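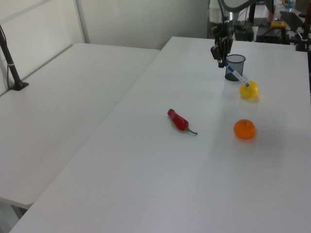 Minow to supply shared tables and desk sets to Dallton offices

Reading time: 3 minutes

Dallton, 15 February 2003 – Minow, the office furnishing company, has been chosen to fit out the shared workrooms at the Grewal building in Dallton. The order covers 100 white tables from the Colelum range and 600 pen cups, and the rooms will open to tenants in April.

The Grewal building is let to small firms, many of which have no fixed desks of their own. Staff take a place at a table when they arrive and clear it when they leave. The owners asked for plain furniture that could be pushed together for a meeting and parted again afterwards, with as little as possible kept permanently on top.

Colelum tables are rectangular, with a matt white surface. Two can be stood side by side with only a narrow gap between them, and this is how most of the workrooms will be laid out. Larger tables will be used in the 3 rooms on the ground floor, where tenants have asked for space to spread out drawings and samples.

The pen cup is the only item that will stay out overnight. It is a simple upright cylinder of fine black mesh, open at the top. Pens and markers go back into it at the end of each session, and everything else is to be put away in the cupboards or taken home.

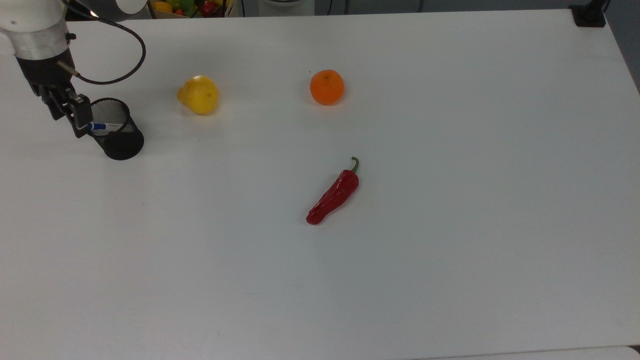 "People are quite willing to put a pen back if the cup is within reach," said Ashwin Annamalai, Director of Workplace Supply at Minow. "When it is on a shelf across the room, the pens stay on the table, and by the end of the week there are papers and mugs to keep them company. We have tried to make the tidy choice the easy one, and we are grateful to the Grewal building for giving us the room to do it properly."

Food will be allowed at the tables. Tenants were asked for their views on this before the order was placed, and a clear majority wished to be able to keep a piece of fruit beside them or set down their shopping on the way home from the market. A lemon, a tangerine or a red chilli may therefore share a table with the pens, provided that it leaves with its owner. Hot meals will continue to be taken in the kitchen on the first floor.

Delivery will take place floor by floor, so that no tenant is without a place to work. Existing desks in good condition will be offered first to firms within the building and then to local schools – those wishing to be considered should write to the building office before the end of the month.

Minow will return 3 months after opening to inspect the tables and replace any pen cups that have been bent or mislaid. Further orders for the reception area and the post room are under discussion and will be announced separately.

Contact: Press Office, Minow, Dallton | © 2003 Minow. All rights reserved. | Back to top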